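Wamside Supporters Board > Tactics and Analysis
Thread: Zonal marking on corners – are we sure it's the problem?

touchline_86
October 20, 2022
Eighth match of the league season and another goal conceded from an inswinging corner, this time against Kimico. Before everyone calls for man-to-man again, I went back through the match videos and noted every corner we have defended since the opener.

The setup has not changed. Four players on the six-yard line, one at the near post, three blockers between the penalty spot and the six, one on the edge of the area, nobody up front. The four on the line are arranged near to far by height, tallest in the second slot.

The Kimico goal came from a ball dropped between the second and third zones. Our second man went for it and was a step late. The third man held his spot, which is what he is supposed to do if the second man calls. Neither blocker got a body on the runner. I would put that one on the blocking and leave the zones alone.

Interested in what others see.

lowblock
Disagree on the Kimico goal. The runner started outside the D and curved in behind the keeper's side. A blocker standing at twelve yards cannot stop that run without fouling him. Your three blockers were all set ball side and the run came from the other side. That is a flaw in the system, so it doesn't help to blame individuals for it.

Man-to-man would have had somebody with him from the start of the run.

touchline_86
It would have had somebody with him until the first screen. Bozkurt scored against us twice last season when we were man-to-man, both times from the same pick play at the penalty spot. Two attackers stand still, the third runs off their shoulders, the marker gets stuck. We never solved it.

lowblock
We never solved it because we never practiced switching. Those are separate matters.

cornerflag_lurker
Does anyone know what the keeper's instruction is? He stayed on his line for the Kimico ball and it was inside the six-yard box. In the July friendlies he was coming for everything. Something changed between then and the opener.
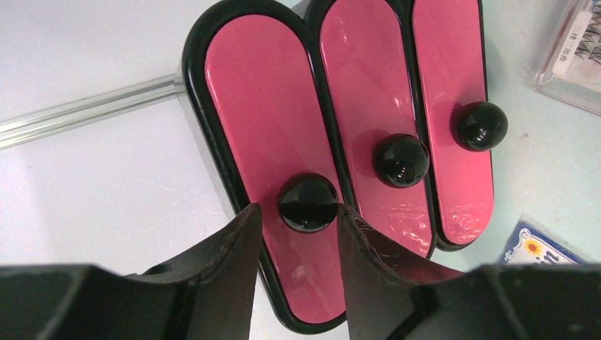
The reason I ask is that the whole line depends on it. If the keeper claims anything in the middle of the six, the second and third zones can both start half a yard farther out and attack the ball moving forward. If he stays, they have to start deeper and they end up jumping from a standstill. Right now we seem to have the keeper staying and the line starting high, so you get the worst of both.

touchline_86
Good point and I had missed it. I went back to the Sekeck match. Their first corner is hit to nearly the same place. Keeper stays, second man backpedals, wins it but only just, and it goes straight up in the air. We got away with it.

stand_c_row_20
I sit behind the north goal so I get a decent view of one half of these. The keeper is being crowded. Every team now puts a man directly in front of him and another on his hip. He is not choosing to stay, he can't get out. In July nobody bothered doing that to him.

The near post man could be told to deal with it. He is marking a post that the ball has not come near all season.

lowblock
Agree with this. The near post man is a leftover from when teams hit flat outswingers at the front stick. Against inswingers he covers a strip the keeper's left hand already covers.

deadball_notes
I coach an under-16 side and we use the same basic structure, so a few comments from that side of it.

1. Near post man. I would not remove him. The reason the ball has not come near him is partly that he is there. Take him off and the flick-on at the front edge becomes available, and the flick-on is much harder to defend than a ball floated to the middle.

2. Protecting the keeper. Use one of the blockers. His only job is to stand between the keeper and the attacker and keep the path open on the ball side. He should be facing the field. He should not be pushing anyone. At our level the referee gives that fairly consistently.

3. The man on the edge of the area. This is the one I would question. He is there for the second ball, but if you look at where our clearances go, most are headed toward the touchline on the side the corner came from. He is standing in the center. Shift him six or seven yards over.

touchline_86
On 3, I have it the same way in my notes. Clearances come back out on the kicker's side much more often than not. Bozkurt has a player waiting there for the recycled cross and so does Sekeck.

On 2, if you spend a blocker on the keeper you have two left for the runs. That makes the problem lowblock raised worse.

deadball_notes
It does if the two stay where they are. Put one at the back edge of the group so he meets the run from the far side, and leave the other central. You accept a free run from the ball side. The ball side run has to go through the near post man and the first zone anyway.

lowblock
So you end up with a hybrid, five zonal and two tracking. That is what I would like to see, but I would call the two tracking players markers and hold them responsible for a man. As soon as they are "blockers" they bump someone once and then stop to watch the ball. Look at the Kimico goal again from the angle behind the net. Two of the three have turned their heads before the kick is struck.

old_terrace
Gate was 2,084 for that one and I reckon over 1,000 of them could have told you the ball was going to the same spot. They had hit it there twice in the first half.

I would ask a simpler question. Why are we giving up so many corners? The right side gets pinned every match and the fullback puts it behind at the first sign of pressure. Fewer corners, fewer goals from corners.

touchline_86
Fair, but a separate thread. There is one open on the fullback position already.

old_terrace
It isn't separate if the man conceding the corners is also the third zone. He has usually just sprinted forty yards back, blocked a cross, and then he has to stand on the six-yard line and win a header.

cornerflag_lurker
That checks out on the Kimico one. He makes the block, gets up, and the kick is taken while he is still moving into position. He is set, but barely. Kimico took it quickly for that reason, I think.

stand_c_row_20
They did. Their ball boys were told as well. Ball was on the arc before our center backs had looked around.

lowblock
Ball boys at a home match are our ball boys.

stand_c_row_20
Then ours want a word.

deadball_notes
On the quick corner, there is a simple fix we use. Zones are filled in order of arrival and the last man in takes whatever is open. It means your tallest player may not be in the second slot, but every slot is covered. If there is a delay before the kick they can swap. Our first team appears to insist on the correct names in the correct slots, and you can see players crossing over each other while the kicker is stepping up.

touchline_86
I would want to see how often that happens before changing it. I can find two cases in the videos, Kimico and the second Sekeck corner. The rest of the time they have been organized early.

For the record, my current position after reading all this:

Keep the four on the line. Keep the near post man. One player assigned to free the keeper. Two markers on their best two in the air, starting goal side and far side. Edge man moved toward the kicker's side. Keeper told to come for anything inside the middle of the six, and the line set according to that.

lowblock
I can live with that apart from the near post man. If you free him up you have a third marker, and nearly every team in this league sends at least three who can head it. Bozkurt sends four.

deadball_notes
Bozkurt also hits the flick-on better than anyone in the division. I would not pick that match to try it.

cornerflag_lurker
We also have no one upfield in any version of this. Leave one on halfway and they keep two back, sometimes three. That reduces the crowd around the keeper without touching the zones.

touchline_86
It costs you the edge man, and then there is no one for the second ball.

cornerflag_lurker
Then the opposition edge man is the one they pull back to cover. I have watched teams do this against us. We drop an extra player every time.

lowblock
Only when the one left up is quick. Ours is not, at the moment. When the winger is back from injury I would try it.

touchline_86
I will log the next three matches the same way, including the starting position of the keeper and who is in which zone when the kick is struck. If anyone has video from the south end for the Sekeck match, please message me. The club stream cuts to a replay just before their last corner and I have a gap there.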